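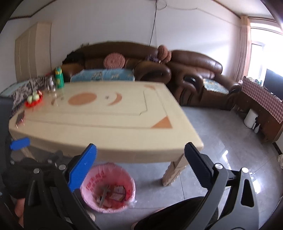 Small Online Jobs as Student Income
Project report, Baltasar Herrero and Thodoris Nikolaidis
Submitted July 8, 2019

1. Purpose

Our group wanted to know what a student can earn from paid micro tasks on the web, such as short surveys, app tests and site sign-ups. Our supervisor was Gerasimos Stamatopoulos.

2. Method

We opened accounts on 3 sites: Flodel, Giseo and Dristow. Each of us worked in the evenings at home during May and kept a log in a shared spreadsheet. For every task we wrote down the time spent, the advertised pay and whether the pay was approved. Reading the instructions counted as work time.
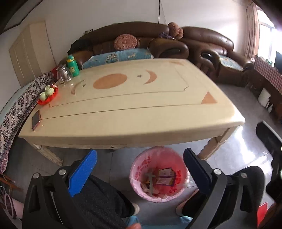 Figure 1. Cream-coloured dining table, with a round bin under the edge.

3. Results

We finished 39 tasks. Of these, 24 were paid in full and the others were rejected or still pending when we closed the log. Flodel approved tasks fastest. Giseo had the longest surveys and often screened us out near the end – that time was not paid. Dristow has a minimum cheque amount, and neither of us reached it.

Sign-up tasks paid the least and filled our inboxes with mailing list messages. A separate email address is a good idea.

4. Problems

Two log entries had no finish time, so we left them out of the hourly averages. The sites also show pay in different currencies. We converted everything at the rate on the day the task was approved.

5. Further work

A longer trial would show whether approval rates improve as an account gets older. We would also record the time spent looking for tasks, which our spreadsheet had no column for.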